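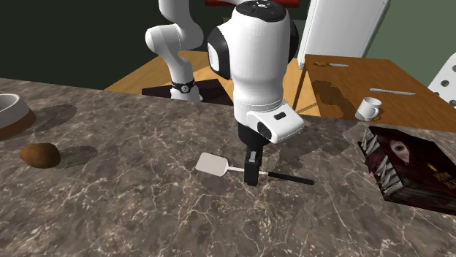 Teleoperação em simulador: a espátula roda nos dedos durante a preensão e as demonstrações ficam inutilizáveis

Publicado em 17 de outubro de 2024 por Rokeya Jayawardena
Etiquetas: teleoperação, demonstração, simulação, preensão

Estou a gravar demonstrações por controlo remoto para uma tarefa de bancada simulada: pegar numa espátula pousada no mármore e colocá-la dentro da taça à esquerda. Um só braço, pinça de dois dedos paralelos, comando de seis eixos na mão direita e abertura da pinça num botão. O registo é feito com o Plalix, que guarda as posições das juntas, a pose do efetuador e o estado da pinça.

O problema está na preensão. Desço com os dedos na vertical sobre o cabo, fecho e levanto. Em parte das tentativas a espátula sobe direita. Nas restantes, a cabeça pesa para o lado esquerdo, o cabo roda entre os dedos e a ferramenta fica pendurada quase a prumo. A partir daí a colocação na taça é uma improvisação diferente de cada vez.

O que já verifiquei:

Massa e centro de massa da espátula: os do modelo, sem alterações.
Atrito dos dedos: subi o coeficiente e melhora, mas com valores altos o cabo cola aos dedos ao abrir.
Força de fecho: no máximo que o controlador aceita.
Altura de preensão: desço até a ponta dos dedos ficar mesmo acima da bancada. Mais abaixo o braço entra em paragem por contacto.

Em 19 demonstrações aproveitei 11. As outras oito não falham sempre da mesma maneira, e não sei se devo apagá-las ou guardá-las com outra marcação. A política treinada só com as boas aproxima-se bem do cabo, fecha e depois hesita quando a espátula começa a rodar, o que me parece natural, já que nunca viu nada parecido.

Duas dúvidas, portanto. Há alguma forma de conduzir a preensão que evite a rotação sem mexer no atrito? E o que se faz com as gravações em que a ferramenta rodou mas acabou na taça?

Zoltán Szilágyi
Resposta aceite

O atrito não é a primeira coisa em que eu mexeria. A rotação aparece porque o ponto de preensão está longe do centro de massa, e dois dedos estreitos oferecem pouco binário resistente em torno do eixo que os une. Pode aumentar a força quanto quiser: com uma área de contacto pequena, o ganho é limitado e o motor de física começa a responder mal.

Por ordem:

Ponto de preensão. Desloque a pinça ao longo do cabo na direção da cabeça, até perto do ponto em que o cabo preto dá lugar ao pescoço fino. Não feche no pescoço, a secção é menor e o contacto fica pior. Para encontrar o equilíbrio, levante dois ou três centímetros, veja para que lado cai, pouse, corrija. Faça isto antes de gravar e anote a posição relativa ao objeto.

Orientação. O cabo está em diagonal na bancada. Se desce com a orientação de repouso do punho, os dedos fecham enviesados e o primeiro dedo a tocar empurra o cabo. Rode o punho até que a direção de fecho fique perpendicular ao cabo e só depois desça. No comando de seis eixos convém bloquear a translação enquanto roda. No Plalix há um modo para isso no menu de mapeamento dos eixos; eu tenho-o atribuído ao segundo botão.

Velocidade de subida. A maior parte das rotações que vi acontece nos primeiros instantes, quando o operador puxa para cima com a pinça ainda a fechar. Espere que a abertura medida estabilize. Uso uma pausa de 14 passos de controlo entre o comando de fecho e o início da subida. Não é um número mágico, depende da sua frequência, mas tem de ser igual em todas as demonstrações. Se umas tiverem pausa e outras não, a política aprende uma média que não serve.

Referencial. Se está a comandar no referencial da base, passe para o da ferramenta apenas no troço final da descida. Com a câmara fixa parece contraintuitivo, mas a correção ao longo do cabo passa a ser um único eixo.

Quanto às gravações em que a espátula rodou: se acabou na taça, é uma demonstração válida de outra estratégia. Misturá-las sem marcação com as direitas é que estraga o treino. Guarde-as num conjunto separado. Quando tiver bastantes, pode usá-las como exemplos de recuperação, cortando o início e mantendo só o troço depois de a ferramenta começar a rodar.

Não apague as falhas completas. Servem para testar o detetor de sucesso – e esse costuma estar errado mais vezes do que se pensa.

Comentário de Rokeya Jayawardena
O ponto da orientação era metade do problema. Eu rodava o punho durante a descida e chegava ao cabo ainda a corrigir. Com a rotação feita em cima e a pausa fixa, a subida sai direita. Falta repetir com a espátula noutras posições. O modo de bloqueio na minha versão está em Entrada e não no mapeamento.

Comentário de Zoltán Szilágyi
Pode ser, mudaram os menus em agosto. Ao repetir, varie o ângulo do cabo antes de variar a posição. É o ângulo que obriga a política a olhar para o objeto.

Selvaraj Weerasinghe

Tive isto com uma concha. Pus o atrito mais alto e passou.

Comentário de Rokeya Jayawardena
Está na descrição do problema: com o atrito alto o cabo fica preso ao abrir.

Comentário de Selvaraj Weerasinghe
Então baixa depois de fechar. Dá para fazer por script.

Comentário de Wissam Chamoun
Dá, mas fica com uma física que muda a meio do episódio. Se alguma vez quiser passar a política para um braço real, essas demonstrações não valem nada.

Rafsan Seneviratne

Acrescento uma coisa que não responde diretamente à primeira dúvida mas afeta o resultado.

Verifique o que está a ser gravado como ação. Há duas opções correntes: a pose pedida pelo comando ou a pose atingida pelo braço. Perto da bancada as duas divergem, porque o operador continua a empurrar para baixo e o controlador trava. Se grava a pose atingida, a política aprende a parar exatamente onde o braço parou e na reprodução fica um pouco acima, pela folga do controlador. Fecha então na parte superior do cabo, com menos contacto, e a ferramenta roda. Aconteceu-nos com o Presix: as demonstrações estavam bem e a reprodução falhava sempre na preensão.

O teste é simples. Pegue numa demonstração boa, reponha o mesmo estado inicial e reproduza as ações gravadas em malha aberta. Se a espátula rodar na reprodução e não tiver rodado na gravação, o problema está no registo e não na sua mão. Num dos meus ficheiros a diferença só aparecia a partir do passo 3329, porque vários episódios tinham ficado concatenados sem reposição do estado. Reproduza episódio a episódio.

Outra verificação: o estado da pinça. Se o botão é binário mas o registo guarda a abertura contínua, o treino vê dedos a fechar lentamente e a política pode aprender a fechar a meio. Guarde o comando e a medida em campos diferentes.

Quanto aos restantes objetos na bancada e na mesa, eu deixava-os ficar, mas baralhava as posições entre sessões. Se o livro vermelho estiver sempre à direita, a política pode usá-lo como referência em vez de olhar para o cabo. No nosso caso bastou tirar um objeto que nem entrava na tarefa para a aproximação falhar por completo.

Comentário de Rokeya Jayawardena
Estava a gravar a pose atingida. Reproduzi três episódios em malha aberta e num deles os dedos fecham visivelmente mais acima do que na gravação. Vou passar para a pose pedida e regravar tudo, incluindo as que tinha dado como boas. O estado da pinça já estava em campos separados.

Comentário de Rafsan Seneviratne
Se tiver guardado o fluxo bruto do comando, não precisa de regravar. Consegue reconstruir as poses pedidas a partir dele e da pose inicial, desde que a escala dos eixos não tenha sido alterada durante a sessão.

Comentário de Rokeya Jayawardena
Guardei o fluxo, mas mudei a escala a meio de pelo menos duas sessões. Reconstruo as outras e regravo essas.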